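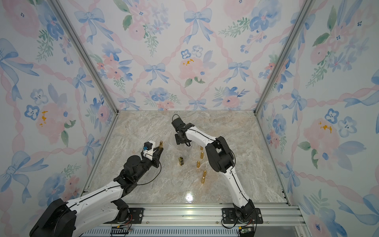 Dilwyn Lougher writes that a handyman's "satisfaction guaranteed" is as good as a contract, and that he has never needed anything more on paper. I wouldn't bet a faucet on it. Satisfied by whom, and by when?

Before you sign for work at home:

Get the price, the start date and the finish date on one page. A text message beats a handshake, but a signed page beats both.

Cross out any line you don't accept, and have both sides initial it. "We never enforce that part" is sales talk. If they never enforce it, they can lose it.

Hold back the last payment until the job is done. My Gririco estimate wanted everything up front for 18 feet of baseboard. I said no and they still took the job.

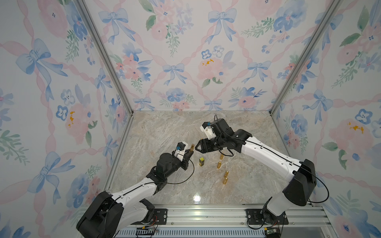 Floral wallpaper over a marble-patterned floor.

Keep the signed copy for 7 years. Some people say three is plenty. Maybe so, but paper is thin.

Be wary of free contract forms. Tharun Thampi sent me two from Wurkolberg, and neither said who pays for a broken window.

Updated 9 Nov 2023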